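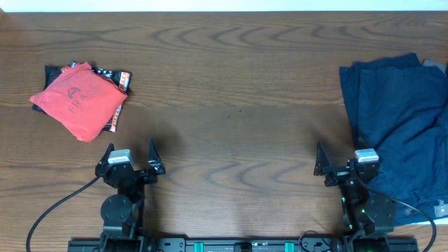 # Table day

Supposed to be packing for Soria. Instead I'm folding, or putting off folding. The navy stuff is winning. It picks up lint like nothing else I own and dark cloth on a brown table at night, good luck finding a sleeve.

The red one is easy. Folds to a square, stays a square, gets parked on the black packet with the stripes until I decide where that goes. Kitchen probaly.

Rules for this round:

- one bag, the Valentini with the bad zipper
- navy goes at the bottom, it's the heaviest
- red on top so I can grab it on the bus
- nothing new from Collham, I spent 300 there in May and still haven't worn half 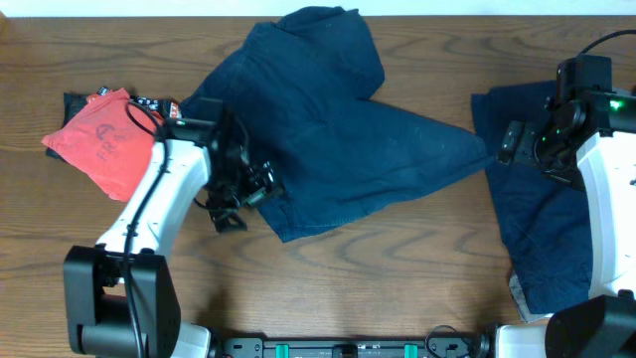

*Last changed: 2021-02-22*

Added a bit. Someone asked how I fold the big dark things. Badly. Shake it out flat, find the seam, bring the long side over, then twice more. Takes me 2 minutes if I don't stop, 20 if the phone rings. When it's a heap in the middle of the table with one corner pointing off to the right I just start over.

Lint roller is on the list for the Grinbridge trip. So are socks. Got 3 pairs that match, the rest are a mess and teh drawer won't close.

Bag still not zipped. More tomorow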